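Folding order for mixed fabrics

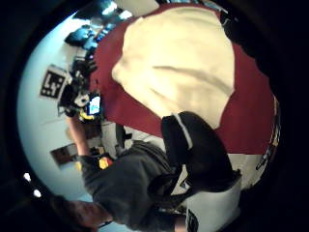
I sort by weight before folding. Heavy pieces go at the bottom of the stack, anything with a print goes face in, and dark sleeves are kept off pale cloth until they have been through 2 washes. Red gets the same treatment – dye transfer is slow but it does happen.

The shelf from Jodent holds up to 3 stacks before the middle sags. Thick sleeves are the usual problem. Fold them straight across the back, press out the air, then fold the body in thirds. A crease left in soft fabric over July was still there after one pass with the iron on low.

Next post: hanger spacing.

Share 3 | 2 comments

Su-bin Cha
Do you fold in thirds for wool too? Mine springs open.

Man-sik Pyo
Halves for wool. Thirds leave a ridge at the shoulder.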